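Parallel gripper for small round things: long fingers or short?

modupe_omoregie
Hello all. I am comparing two finger sets for our two-arm setup, the Brotwood long ones and the Nuvum short ones with rubber pads. The task is simple: push or pick a tiny football and bring it to a small goal. I did 100 tries with each set, same controller, same speed. The long fingers lost the ball 23 times, the short ones less, but the short ones hit the table more often. I am not sure which fault is worse.

aquino_b
Hitting the table is worse, in my opinion. A lost ball costs you a few seconds, a bent finger costs you an afternoon.

tomcat_rig
I disagree. You can fix table contact in software with a height limit. You cannot fix a finger that lets a ball roll out.

modupe_omoregie
Both arms carry black two-finger grippers at the moment, the left one with the long fingers. The right one works at the ball, and the pitch is a mat like a mouse pad.

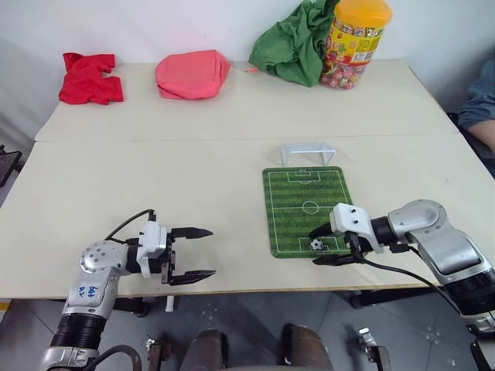 tomcat_rig
Do you close the fingers at full force on the ball?

modupe_omoregie
I use the lowest force setting, and I stop the closing as soon as the motor current rises.

aquino_b
Then try to come in at a steeper angle before you blame the fingers. With ours, the ball escaped mostly when the tips were too flat.

premeo_fan
Steeper did not help me at all. I changed to softer pads and kept the angle. But I have only one arm, so maybe it is not a fair comparison.

modupe_omoregie
Thank you both. I will repeat the long set with a steeper angle first, because it needs no new parts. The pads I must order, and they will not come before August.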